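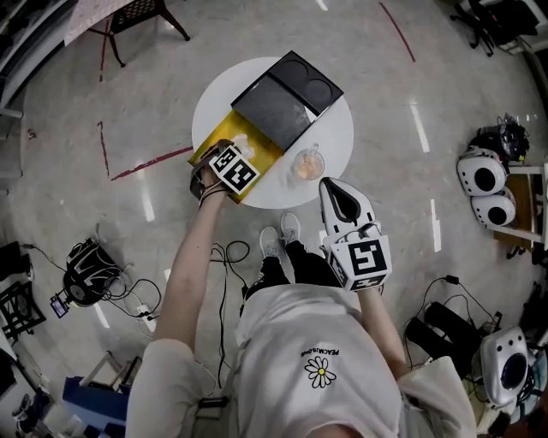 *Clearing a table, one gripper per hand. Yellow tray, black container, glass cup.*

15 February 2018. Writing this on the train so excuse the mess.

Short answer to everyone who emailed after the last post: no. Not yet. You still have to clear your own table. Longer answer takes a bit more typing and I've got 35 minutes till my stop.

So the question was whether machines can do chores. Household stuff, or the back-of-shop stuff I used to do for a living (six years bussing tables and stacking dish racks at Dumlao, the old one by the harbour, before the reno). I said last month I thought the floor was basically solved and everything above the floor was hopeless. A few of you called that lazy. Fair enough. It was a bit lazy.

Look at what's on that round table though. A tray with the lidded container sitting over it, some small see-through thing in the yellow part, a glass with something orange-pink in it. As chores go it's nothing. A new kid on a Saturday shift gets it in one go, container in one hand, cup in the other, tray under the arm, gone. Probably shouldn't be doing it that way but they all do.

Now do it with two fingers per hand. Two stubby fingers that don't feel anything and a wrist that only goes where your wrist goes. And that's with a person's brain running the whole thing! A person knows that a tray tips if you pull up on one edge while there's weight on the other. A person knows glass. Take the person out and you have to get all of that from somewhere, and the somewhere, right now, is mostly people doing the job with the grippers while everything is recorded, over and over. Which I find both clever and a bit funny. Years of being told the robots will do the dishes and the first step is more humans doing more dishes.

I had a go with a borrowed pair of kitchen tongs at home, one per hand, just to see. Results:

- cereal bowl, fine
- mug by the handle, fine, then not fine, then a new mug
- tea towel, suprisingly easy, soft things forgive you
- cutting board flat on the counter, nope. Couldn't get under it. Slid it to the edge in the end and grabbed the overhang
- one grape. Don't ask

The cutting board is the one I keep coming back to. Flat things on flat surfaces. Trays, plates, lids, envelopes. You use your fingernails for that and you don't even notice, and tongs haven't got fingernails. Sliding it to the edge is the trick I'd have taught a machine and I only found it because I got annoyed.

Yolandi Hlongwane wrote back at length (thanks Yolandi, I owe you a proper reply). She runs nights at a linen place and her point was that I keep asking about the wrong thing. Her folding line has a Beltetti feeder on it and it's great, never sick, never late. But somebody stands at the front of it all shift pulling sheets apart and finding the corners. The machine wants a corner handed to it. Her words: "the machine does the part that was already easy." She'd pay good money for something that could find a corner in a heap of damp sheets. Nobody's offered her one.

Same story with the Premer I bought for the flat. It vacuums. $1,700 and it vacuums well, I'll give it that, and it's stopped eating the rug since I taped the fringe down. But I pick up the socks, the charger cables, the dog's rope thing and both bath mats before it goes. So I'm the robot's assistant. Timed it once and the tidying took longer than the vacuuming used to, though the floor is definately cleaner than it ever was under my management.

Where I've changed my mind a little is hands. I used to think you'd need proper hands, five fingers, the lot, and that was decades off. Now I think two fat soft fingers get you further than you'd guess. The good ones aren't pincers like my tongs. They're rubbery and wide and have a bit of a V to them, so a round thing settles in instead of squirting out the side. Think about how you'd hold a cup with a thick winter mitten on. Clumsy, but you can carry a cup in mittens. I've shovelled snow off a car holding a coffee that way most of my life.

What they won't do is two jobs at once. At Dumlao you'd hold three glasses in one hand with a fork hooked under your pinky. A gripper holds one thing. Then it puts it down. Then it holds one thing. On a table for four that's a lot of trips.
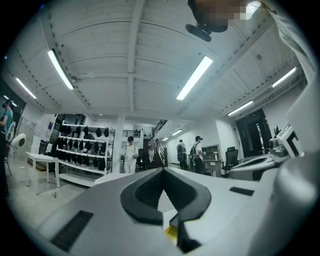 ## What I'd want before I paid for one

Quick list, my stop's coming up.

**It has to cope with people.** Kitchens have kids in them. Shop floors have customers with backpacks who stop dead in the middle of the walkway. Most demos I've watched have one arm, one bench, nobody near it. Show me one with folks wandering past and down the stairs behind it and I'll get more interested.

**It has to cope with light.** Glass under a row of fluorescent tubes is half reflection. I've walked into a clean glass door at work, so I'm not judging, but if it's going to pick up my glasses it has to be able to see them.

**It has to know when to leave something alone.** Is that a bit of rubbish in the tray or is it someone's retainer? Ask anybody who's bussed tables about retainers.

**It has to be slower than I'd like and never drop anything.** I'd take that trade. Run it at night, who cares how long it takes.

And price. Cloltik have a sign-up page for a counter-clearing arm and no price on it anywhere, so I put my name down and got told I'm number 208 in the queue. They're saying April for the next update. I've heard April from people before.

Yolandi reckons shops and laundries will get something useful well before houses do. Same table every time, same tray every time, someone on the clock to fix it when it jams. I think she's right. My kitchen isn't the same kitchen two days running.

If anyone's tried the tongs thing, send me your results, esp. if you got a plate up off a flat table without sliding it. I want to know how.

Ok, my stop. Will fix the typos tonight, maybe.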